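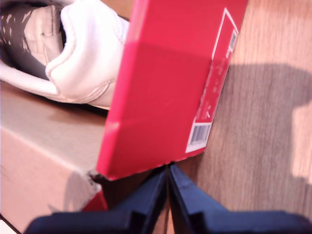
A white shoe in its red box on the packing table.

Hello, and welcome to Filach! I'm Parveen Patwary, I own the place, and if you've ever rung up to ask whether your trainers have gone out yet it was probably me you spoke to (sorry about the hold music, my nephew picked it).

We sell shoes by post from a unit in Govham. Trainers mostly, some school shoes in the summer, and a shelf of wide-fit slippers that does ridiculous business every December. I started it in my mum's spare room with a borrowed label printer and 400 pounds' worth of end-of-line stock, and I had to climb over boxes to get to the window. We've got 972 square feet now and I still end up climbing over boxes.

What I really want to tell you about is packing, which I know sounds like the dull bit, but it's where I spend most of my day and I love it. When I bought shoes online myself they kept turning up with the lid caved in, or stuffed in a grey bag with no box at all, and I thought, well, these were meant to be a birthday present! So we post every pair in its own shoebox, and the shoebox goes inside a plain cardboard carton. The carton takes the knocks.

Before anything is sealed we open the shoebox and look. Left and right, same size, same colour, size on the shoe matching the size on the end of the box. You'd be amazed how often a factory pops two lefts in together. Asanka Bhattacharjee caught a pair last spring that were both a 9 but one was a men's and one was a women's, and we all had a good laugh, and then I spent an hour on the phone trying to find where the other two had gone.
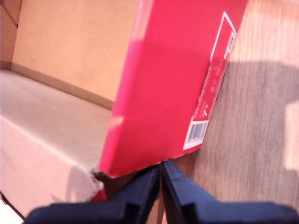 The barcodes get scanned as the shoebox goes into the carton, so if the wrong pair has been picked the computer beeps at us before the tape goes on. I fought against getting the scanner for ages. I had a notebook, and the notebook was fine! Then Corentin Guillot sat me down with my own handwriting and asked me to read it back to him, and we ordered one that afternoon from Emel, who do our printers too.

We fill any gaps with crumpled paper. We don't use plastic peanuts, partly for the usual reasons and partly because Maritza Carhuamaca once dropped a whole sack of them on the stairs and I'm still finding them behind the radiator.

Our cartons come flat from Munasinghe, just up the road, and if one reaches you with somebody else's label crossed out on it, that's a carton we've used before. We reuse anything that's still got decent corners. The shoes inside are always new, I promise.

If something doesn't fit, pop it back in its box and send it to us. Scuffed lids are fine, and so is a bit of pen. Please do leave the barcode showing if you can, as it makes my life a lot easier. You're welcome to collect from the unit too, just ring first and mind the step by the door.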